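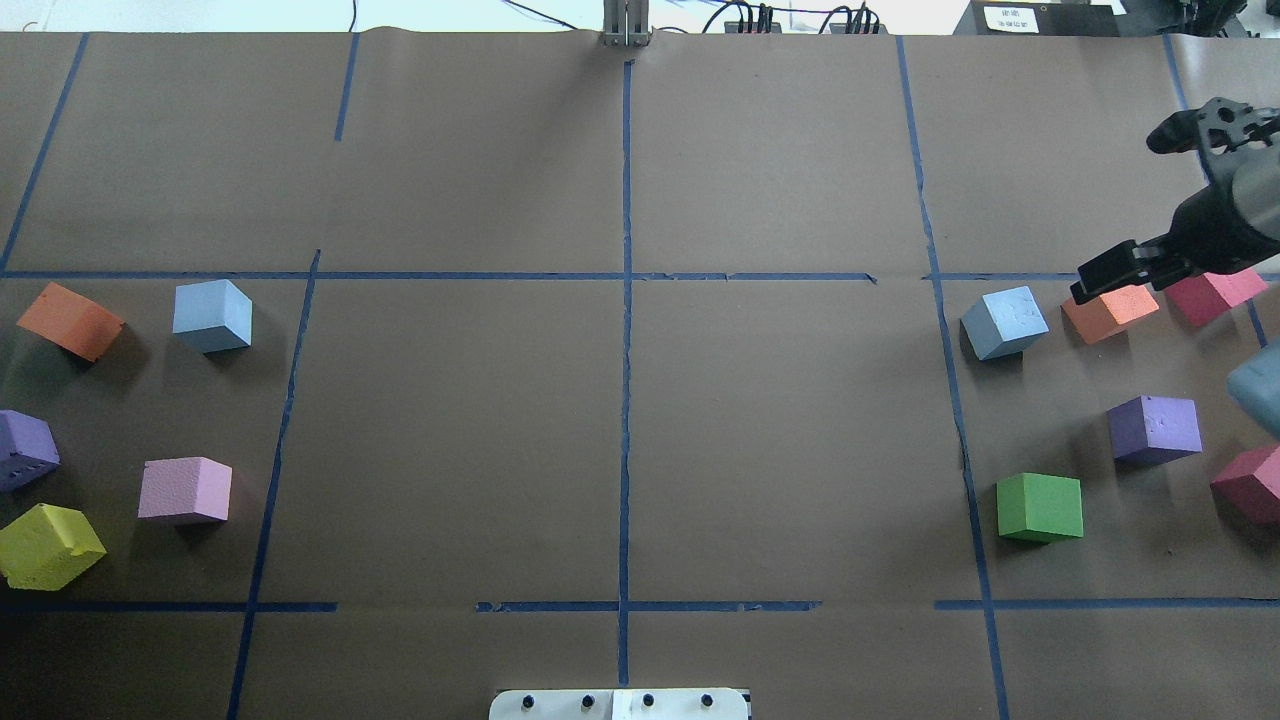 Fig. 2. Kraft paper marked out with blue tape.

Marking the Work Surface

1. Clear the table and wipe it down. Allow 15 minutes before applying tape.

2. Lay the Castix paper flat and smooth it from the center outward.

3. Apply tape along the layout lines. Press each strip down by hand – do not stretch it.

CAUTION: Do not leave tape on varnished surfaces for more than 19 hours. 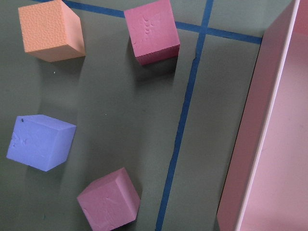
4. Store unused foam cubes away from heaters.

Note: Replacement paper is sold in packs of 100 sheets.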